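Speaker notes – "Who sorts the wire now?"
Valdemar Thorlacius, Flisari
October 13, 2020
14 shares | 3 comments

Slide 1. Good morning, and thank you to Marama Rewi for the invitation. Say where I work: Flisari, the harness repair shop in Whitfield. I am a shift lead there, I am not an engineer. Please ask the hard technical questions to Latrice Abernathy, she sits in the second row.

Slide 2. Before I talk about people I want to show the work itself. Leave both pictures up for a moment, drink water.

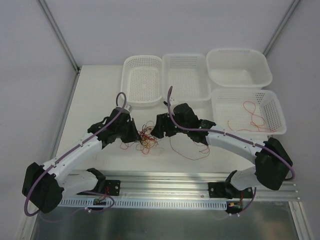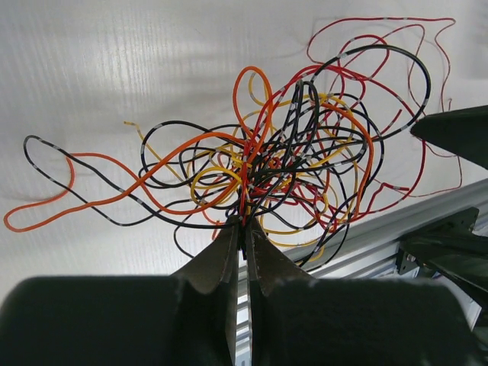 Wire sorting, one cell, one tangle.

Slide 3. What the job was before. Offcuts and old leads came back from the benches mixed in bins. We had 18 people in the department and everybody took a turn at sorting, two hours at a time. It is not heavy labour, but the fingers get sore and the neck also. Colton Thibodeau did it for many years and he could tell a bad lead by the feel of the insulation. Keep this in mind, I come back to him.

Slide 4. What we were promised. The supplier, Veltenance, told us that the cell will take the sorting away from us. I believed it in the way one believes a weather forecast. In our first month of running it we put 2,000 wires through, and I was at the cell more than I was at my own desk. The arms were slow with the tight knots. We learned to open the worst ones by hand first and give the rest to the machine.

Slide 5. What changed in the day. (Speak slowly.)
The two-hour turns are gone. In place of them there is one person who looks after the cell for 40 minutes and then swaps. This sounds better, and for the necks it is better. But some people told me they feel more alone. At the old sorting table four persons sat together and talked about hockey, their kids, the price of gas. I did not put this in my plan, and I should have.

Slide 6. Colton. In October he asked me straight if he is now training his own replacement. I gave him a poor answer. Later we sat down with Roscoe Villanueva from the union and wrote down what the new role is: he checks what comes out of the cell, he decides which knots go in, and he is paid for the judgement. His hours stayed the same. We should have written this page before the cell was delivered.

Slide 7. Things I would do again
– Let the sorters name the bins and choose the order of work. 
– Train on paid time, all 32 hours of it.
– Keep one sorting table for hand work, with chairs for four.

Slide 8. Still open. Who is allowed to stop the cell? At present it is anybody, but the newer staff look at me first. Also the night shift has had less training than days, and they tell me so often.

If there is time: the story of the Woseck order. If no time, skip to questions. Thank Latrice and the organizers.

Related
Shift swaps that people can live with
Marama Rewi: Notes from a small repair shop
Hand work beside the machine – panel recording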